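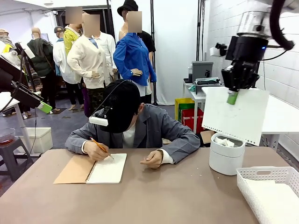 I'd been promised a morning of repairs at Wukwood, and what I got was two arms, a table and a very long list of small chores. I loved it! Facundo Villalba looks after the desk cell, and he starts with the cables. He runs a hand along each one, feeling for stiff bits (a kinked cable can pass every test at nine o'clock and drop out by eleven), then bends each joint slowly through its travel and listens.

After that come the fingers. He wipes the pads, presses them with his thumb and closes the gripper on a scrap of card. If the card slides out, he changes the pads, and in any case they go at 1000 grips. The old ones live in a jar marked May, for reasons lost to time.

Then it's the table's turn. Bin, basket and notebook each have a home, and Facundo sets them all out again before he'll let me near the start button. 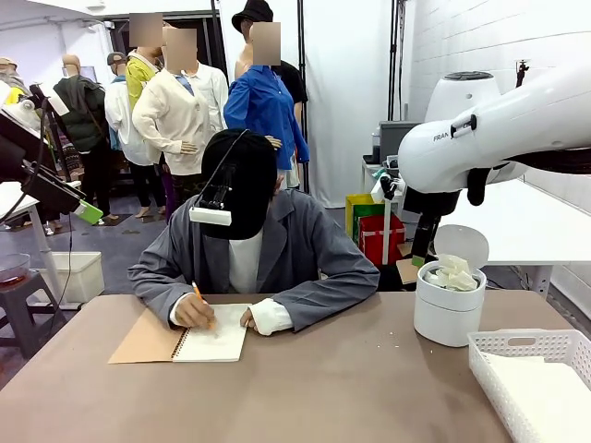
The right arm above the open bin, with the basket in the corner.

Crumbs are his great enemy. Pencil work makes them by the hundred and they creep into everything, so he keeps a soft brush in his back pocket and goes over the tabletop every 50 minutes, grumbling cheerfully.
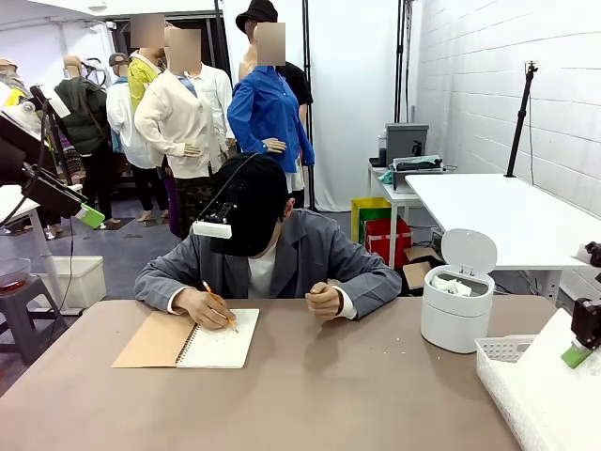 Marcelle Guillot thinks the brushing is overdone and would sooner see the wrist bolts checked twice a day, "because a loose wrist ruins your whole week and a crumb only ruins one grip". Facundo has added the bolts to his list. He's still got the brush.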